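Jun 24, 2026

Summer sleep, finally sorted!

I have slept through 11 nights in a row and I can't stop telling people. The big change was dinner (earlier, much earlier), and then opening both bedroom windows as soon as the street cools off. Our place in Vilden holds heat like a bread oven, so by ten the air in there used to be awful.

The other thing is lighter bedding. I've gone over to white with blue and brown flowers for June, and I love how the whole room feels with it!
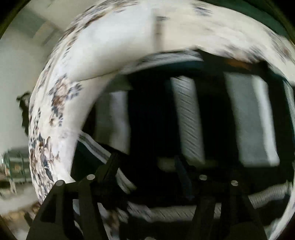
Jericho Dela Peña wrote in to say that windows did nothing for him until he put a fan in one of them, blowing out, and left the other open 2 inches. I tried it last night and wow, what a breeze. Next up is moving the bed over to the north wall, if I can get it past the radiator.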